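Two tubs by the door

For most of last year the empties at the Halham allotment hall went into one black sack tied to the back of a chair. Cans, bottles, tea bags and half a sandwich all went in together, and whoever locked up took the sack home and picked through it in the kitchen. Usually that was Hashini Kodikara, who runs the lunch club and lives four doors down.

"I did it for a winter and I got fed up," she says. "It leaks in the car, for one thing."

The hall seats 45 at lunch. Drinks come in whatever is on offer at the cash and carry, so the mix changes every time: slim cans, ordinary cans, small plastic bottles, tall ones. Kirndale council collects cans and plastic bottles from the hall in separate bags, and a bag with the wrong things in it gets left on the pavement with a sticker on. There were 8 stickers between spring and December.

Kodikara's answer was two containers of the same shape in different colours, grey for cans and yellow-green for bottles. The idea was to keep both at the back of a table where people already put their drinks down.
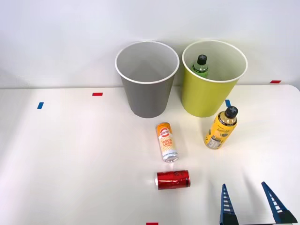 The colours took some arguing over. Rafsan Paul, who does the washing up, wanted blue and red and thought grey would be taken for general rubbish. For the first few lunches he was right, and crisp packets kept turning up among the cans. A proper rubbish bin by the kitchen hatch sorted most of that out. The grey stayed.

Height matters more than you might think. Paul first tried the containers on the floor, and older members didn't like bending to them, so drinks got left on windowsills. On a table people will drop a bottle in as they go past. The drawback is that anything small enough to sit on a table fills quickly, particularly with bottles, which take up a lot of room until you squash them. Cans can be crushed by hand, but Kodikara asks people to leave them be if the tops have been torn, after a cut thumb in the autumn.

Then there are the tops. Kirndale wants caps left on bottles. The neighbouring district, Bhuiyan, where a third of the members live, told its residents for years to take them off, and the habit is hard to shift. Paraschiva Olteanu still unscrews hers and puts it in her coat pocket. She has a jar of them at home and is not sure what it is for.

Rinsing is simpler. A splash of water, a shake, tip it out. Paul keeps the washing-up bowl going after the plates are done and runs the stickier ones through that.
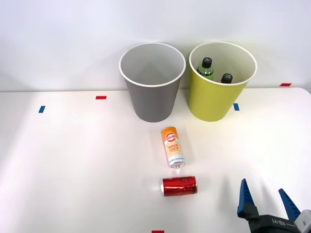

What should you do with a bottle that still has drink in it?

Pour it down the sink, give the bottle a quick rinse and put the cap back on before it goes in with the others. A full or half-full bottle makes the bag heavy, and if it splits, the cans and everything else in there get wet.

The hall has put 533 cans through the new arrangement so far. Kodikara knows this from the tally sheet on the kitchen door, which was Prasanna Sheikh's idea and which Sheikh fills in with a green felt pen. No stickers have come back since it started.

The Mandik Road scout group has asked to copy it, with one change. They have 74 children on the books and want something much bigger than will stand on a table, so they are looking at a pair of old water butts with the lids off. Kasun Khan, who leads the group, has been offered two for nothing if he can collect them. He needs to borrow a van.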